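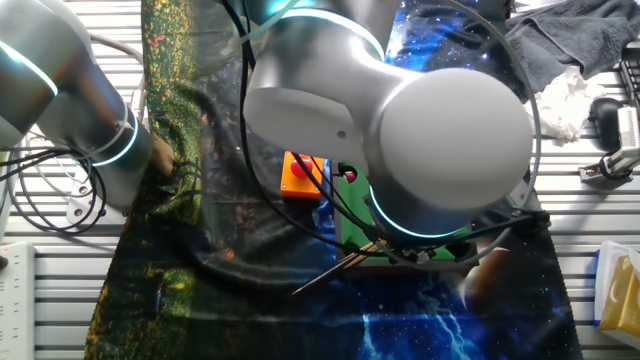
Kikville Tabletop Games Project
Progress report to the Hadine Fund
Prepared by Thaddeus Castellanos
September 6, 2018

Summary of the period

This report covers the work done since our July report. The project buys, repairs and lends small tabletop games to after-school groups and senior lunch clubs in Kikville. We had 4 groups borrowing in July and we have the same 4 now, with one more (Ashour Street) on the waiting list. Total loans since the grant began stand at 352.

Spending is a little under plan. The unspent amount is mostly the storage line, where we are still waiting on a second quote for shelving.

Table games

The miniature pool table is still the item groups ask for most. It went out to two lunch clubs and came back both times with all of its balls. The green felt was brushed after each loan and the cushions were checked by rolling a ball along each rail from end to end. One rail had lifted slightly near a pocket and was glued back down.

The black corner pieces at the pockets are plastic and are the part we worry about when the table travels. We now put folded cloth in each corner before it goes in the box. Balls sometimes stay down in the pockets when people pack up in a hurry, so the checklist in the lid now says to look in every pocket before closing the box.

Cues are a separate matter. The light-colored cue is kept with the table. The spare set was too long for younger players sitting down, and Kerusetti Woodcraft has agreed to cut shorter ones at $4 each. We have ordered 25, enough to cover breakage through next summer. 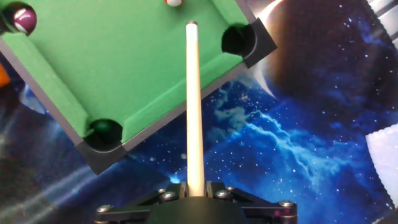 Hand skills sets

The second part of the grant pays for sets that give people practice with their hands. The chopsticks set has been the surprise of the period. We tried thin wooden chopsticks first, and the lunch clubs liked them well enough that we dropped the plan to buy plastic ones. Players pick up small objects and carry them from one place to another. The seniors made up their own scoring and we have typed it up for the other groups.

The push button games have been slower. Two of the groups found the rules sheet confusing. It has been rewritten on one side of a page with larger type and will be tried again at the next session.

Repairs and storage

Most repair work was minor: loose screws, a torn box, missing rule sheets. One patterned mat needed its edge stitched. We would like to replace the cardboard boxes with plastic bins, and the storage line will cover this if the shelving quote comes in as expected.

Money

We request that $200 be moved from printing to replacement parts. Printing has cost less than budgeted and the parts line will be used up once the cues are paid for. No other changes are requested.

Next steps

Collect the short cues from Kerusetti and mark them with the project name.
Visit Ashour Street and agree on a start date.
Retry the push button games with the new rules sheet.
Get the second shelving quote and send both to the fund with the next report.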